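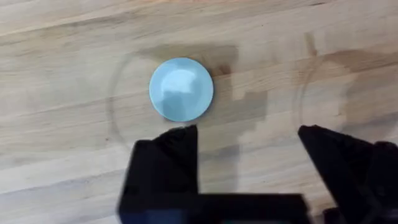

Vol. 29, No. 2

Print this page | E-mail this page

August
By Noreen Paracha, Cevska

Cevska is very happy to share that the Pronby tabletop gripper kit, the one so many of you have been writing to us about since spring, is now open for orders from schools, repair shops and small makers everywhere we ship.

Pronby comes with a two-finger gripper, a small camera that rides at the wrist, and a set of starter lessons written in plain language. The first lesson asks for nothing fancier than a table and one small object, like the round, pale blue piece on the wooden tabletop shown with this release, with the black fingers open wide just short of it. From there you can go on to sorting, stacking and whatever else you have the patience for (we hope it's a lot!).

"We wanted people to try it on the tables they already own, wood grain, ring marks, shadows and all," said Shengli Zheng, who led the design work. "A kitchen table is a perfectly good place to learn, and I did a fair bit of my own testing on one."

The lessons were put together by Brittany Simard and Timothée Lecomte, who spent a good long while rewriting them after hearing from teachers in our early program, and we thank every one of those teachers for their kind and sometimes very detailed letters.

The kit sells for $2,000 and carries a 90-day return period. Spare fingertips are sold in pairs. Orders placed in August include the second lesson book at no extra charge.

Questions about school orders may be sent to Ginette Lévesque at the Cevska front office.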